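Research / Mobile Software

4.2 Release order

The Fonum assistant reached one phone system in March and the other later. We surveyed 114 users in Trurnstead. 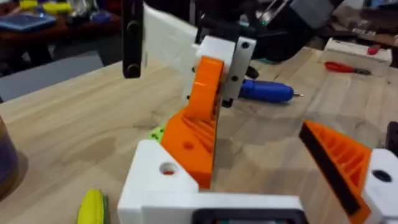
Did early access raise daily use? Early users opened the assistant more often, but only in the first 26 days.

Voice search was the most used feature – reminders came next.

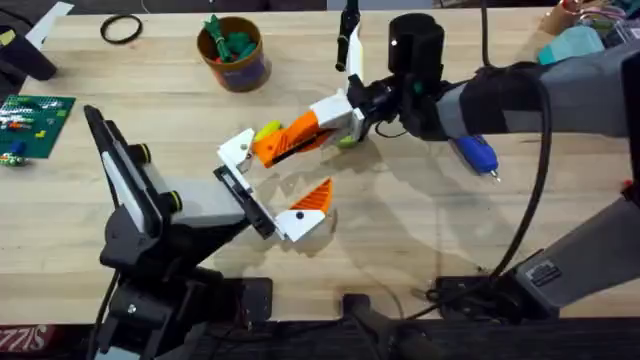
Users of the older Mushi app switched more slowly.
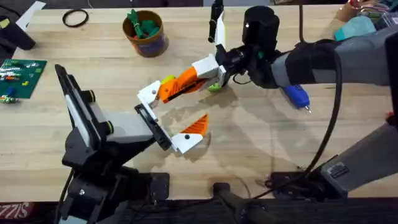 Figure 3. Two grippers over a wooden tabletop.

Battery complaints were few.

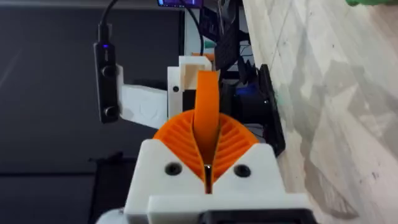 They came mostly from older phones.

3 comments | 475 shares
Back to top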